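Plulell Wrist Drive Kit, bench version
Sold by Nutetti Workshop Supply
Page last changed 9/5/21

The Plulell kit drives a cable-operated surgical instrument wrist from a bench at home or in a shared shop. You supply the instruments, the arms and the patience. We stock it because people kept asking, and we still have doubts about half of what the maker prints on the box.

In the bag:
Motor plate with four drive discs
Control board and ribbon cable
Bag of 8 plate screws, plus spares
Adapter ring for round shafts
Printed setup sheet (thin, and the second page is poor)

Per instrument you need one full kit. A pair of arms means 2 kits and a power supply that can feed both. The box says "ready in an afternoon." Our first build took around 10 hours, most of it going back and forth on cable tension. If you have tuned cable drives before you may beat that. If you haven't, keep the weekend free.

The box also says "surgeon-like precision." We don't know what that means and would not repeat it to a customer. What we can say is that suturing is a hard test for any bench rig. Thread loops wander, and a jaw that closes a touch late drops the strand. Play in the wrist that you would never notice while moving pegs shows up at once when you try to tie something.

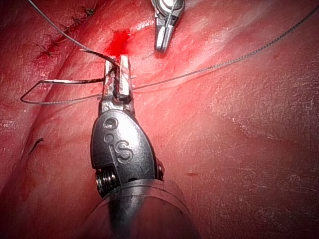
Lower instrument with its jaws closed on the suture.

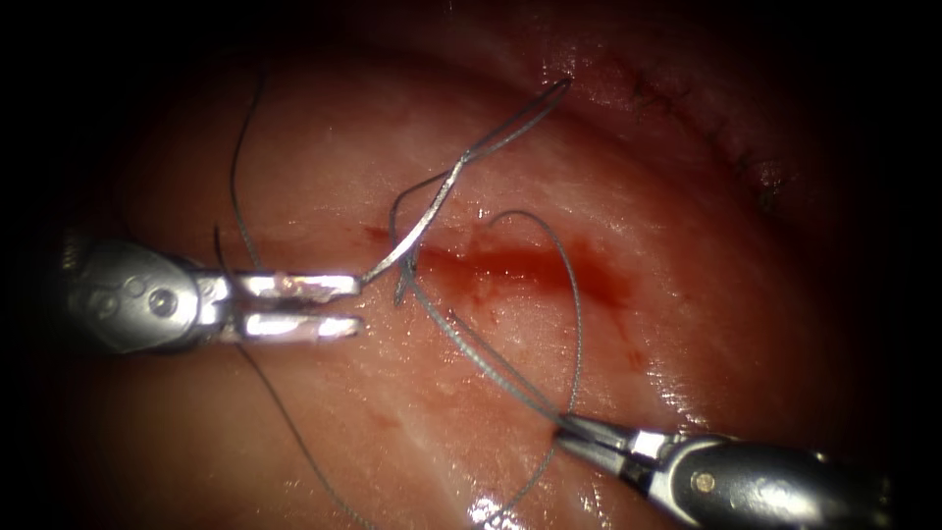
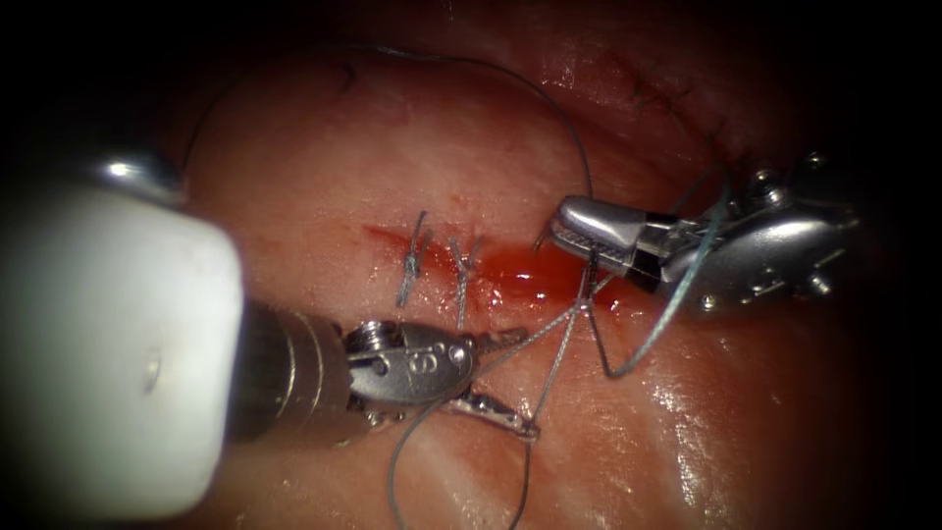 Wojciech Brzozowska wrote to us that the tension figures on the setup sheet were too high for his instruments and that he got smoother jaw motion by starting slack and working up a quarter turn at a time. He also thinks the board should ship with a proper stop switch, and he would not buy a second kit until it does.

We agree about the switch. Wire your own, put it where your free hand rests, and test it before the discs go on. The board has a pair of terminals for it, marked on the underside only.

Our notes on tension are less firm. The sheet's numbers worked on one of our wrists and were clearly wrong on another that looked just like it, so treat them as a guess.

Known problems
The adapter ring slips on polished shafts. A wrap of thin tape holds it, though we would have liked a ring that fits.
Roll and jaw are coupled. The software is supposed to correct for this and mostly does, except near the ends of travel.
The ribbon cable is short. Mount the board close or buy the Edlow extension, $39, not included.

Not for medical use of any kind. This is a hobby and teaching part, and neither the kit nor the board has been cleared for anything else.

Returns are fine if the discs have not been cut or drilled. Questions about fit go to Igor Adamczyk at the counter. Send him the shaft diameter and a photo of the drive end, and please measure with calipers, not a ruler.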